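Subject: Re: [datthorpe-tv] Preltley presenter rotation, audio levels and the June episodes

Kadri Hunt wrote:

> The guest presenter thing is confusing me. The listing says Pfister hosts
> episode 4, but the copy I recorded off the evening feed has Marichka
> Marchuk doing the opening and Pfister only turning up after the break.
> Is the listing wrong or is there more than one cut? Also, why is the
> studio applause so much louder than the talking? I had to ride the
> volume the whole way through.

Kadri,

There are two cuts. The evening feed carries the long version and the repeat carries the short one. The short one drops the cold open, so the first face on screen is Pfister at the desk. The listing was written from the short version and was not updated. I have changed the entry in our episode guide to read "Marchuk (open), Pfister (desk)" and put a note in the remarks column. If you have the long version of any other June episode, please check the first two minutes against the guide before I touch those entries.

Running times, from my own recordings with the breaks taken out: the long cut of episode 4 is 60 minutes, the short cut is 35. The missing time is not all cold open. The second interview is gone, and so is the viewer mail segment. The musical guest stays in both, one verse shorter in the repeat.
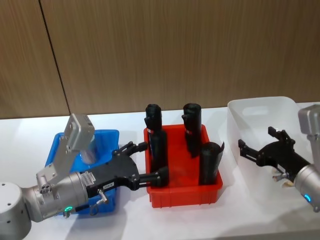
Three plastic bins on a white tabletop, wood panel wall behind.

On the applause: the speech and the audience are mixed separately, and in the evening feed the audience sits well above the desk microphones. The repeat has been compressed and the difference is smaller. If your receiver has a night mode, switch it on for this show. Turning down the surround channels also helps, as most of the audience sound is sent there. Brigitta Koller tried both on a Brunner receiver and reported that the surround change did more. I have only tested night mode.

Do not normalize the files before uploading to the archive. We had this with the Grurov variety specials, where three people each applied their own correction and the originals were lost. Upload what you recorded and put any corrected copy in a separate folder with "adj" at the end of the name.

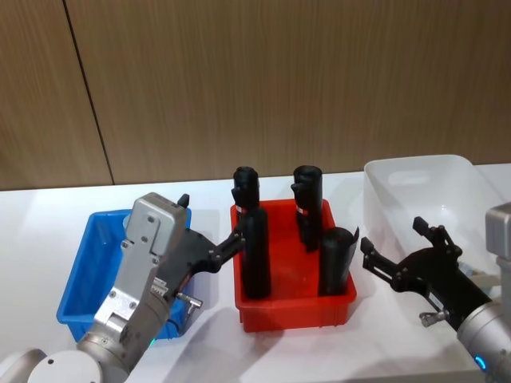 The rotation itself is easier to follow than the press coverage made it look. One presenter holds the desk for a block of episodes and a second handles the open and the outside pieces. Marchuk has the open for the whole of the current block. Gertraud Oberholzer takes the desk when Pfister's block ends, and the announcement does not say who opens for her. The guide should stay blank in that field until an episode has aired. Please do not fill it in from fan pages.

My view of Pfister, as it was asked on the other thread: he reads well and interviews poorly. He tends to answer his own questions. In the long cut he talks over the second guest for most of the segment, and I suspect the repeat is better television for having lost it. Marchuk is quicker and would be my choice for the desk.

Outstanding for the archive:

Episode 2, long cut, first part missing after the break
Episode 3, short cut, sound drops out during the closing song
Item 149 (pilot), picture is fine but the end credits are from a different show

If anyone has a better copy of 149, reply to the list and not to me directly, so that Brigitta sees it as well. She is doing the credit transcriptions and has stopped at that one.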